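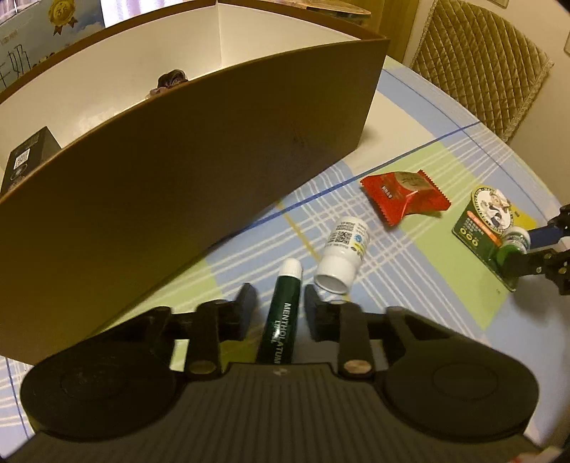

12 August 2019
Packing work, Aoun site, mixed small goods

Continued with the two-gripper packing, one gripper in each hand. Same question as in February: which part of the job can go to the Caltesov cell, and what is left for the packers when it goes there. In February I looked only at speed. This time I wrote down also what people told me while they worked, and I think that part is more useful.

What the cell will get

The order mix at Aoun is bad for any machine. There is no normal product. A lip balm stick, a small pill bottle, a sweet in a wrapper and a bottle on a blister card can be in the same order, and next to them a carton of milk. The Gondley plan from last year says 2000 items per shift for one cell. I don't believe this number for such a mix. It was made with cardboard cartons of equal size.

The lip balm is easy if it stands up. The pill bottle on its side wants to roll, and the packers push it a little against something before they close the fingers. They did not know that they do this. I asked two of them and both said no, then both did it again. We must keep this movement in the recordings and not clean it away as a mistake, as the Barneteo script did in February (it removes every contact which is not a grasp).

The blister card is best taken near the bottle, where it is stiff. When the fingers take it at the printed top it bends and then turns in the grip.

What the packers say

The hand-held grippers are heavier than they look. After 30 minutes most people change how they stand, and after this the recordings are also different, the elbow comes lower. I suggest a pause at 30 minutes, fixed, and not when somebody asks for it. People don't ask.

Two of the older packers do not like that the machine learns from them. They said it politely. One put it so: "I am teaching the one who will have my place." I had no good answer. The Gondley letter says that no position is cut before next February, and everybody has read this letter, and everybody has noticed that it has a date in it.

Others like the work, because it is slower than the line and they can sit between the orders. One packer has started to correct me about which item goes first. She is right more often than I am. I would like that such people get the job of checking the cell later, with the pay for it. At the moment the checking job is written for a technician, and the text asks for a certificate that no packer at Aoun has. Ask Gondley about this before the next visit, in writing.

Soft items

These are still the weak point. The scrunchie has to be pressed from both sides in the thick middle part, and the thin ruffle stays outside the pads. If only the ruffle is caught it pulls out. For the plastic container the second gripper needs only a light touch and a bit of tilt, but the person must then watch two things over one box at the same time. This is tiring for the eyes more than for the hands. On the normal line a packer does not look at the second hand at all.

Order of packing, as the packers prefer it: flat and hard things to the wall of the box first, soft things last in the free place. The Caltesov planner does the opposite, it starts with the item that has the best grasp score. The box is then full but ugly, and a person has to open it and do it again. In the old logs I counted 400 orders of mixed goods where this was done by hand. It is written nowhere as work, so in the report the cell looks better than it is. 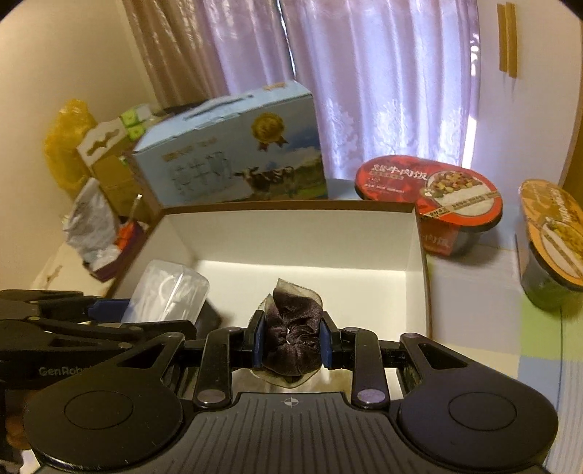
Changes to make

1. Pause at 30 minutes, written on the sheet at the table.
2. Turn off the contact filter in Barneteo for all small bottles. Keep the old files, do not overwrite.
3. Repacking by hand gets its own line in the shift report. If it takes 2 minutes it is written as 2 minutes.
4. Rice bowls and milk cartons: leave them with the packers for now. The bowls slide on the lid and the carton is too wide for these fingers. The packers take them with the bare hand in one second.
5. Soft items last. Ask Caltesov if the order can be fixed from our side or if they must do it.

Open

I don't know how to write the recordings into the working hours. Now they are listed under "training", as if the packers were the ones who are trained. Somebody in the office should change the word, it was mentioned to me several times.

Left gripper: the trigger comes back slowly at the end of the session. Clean it before the next one, and look at the spring.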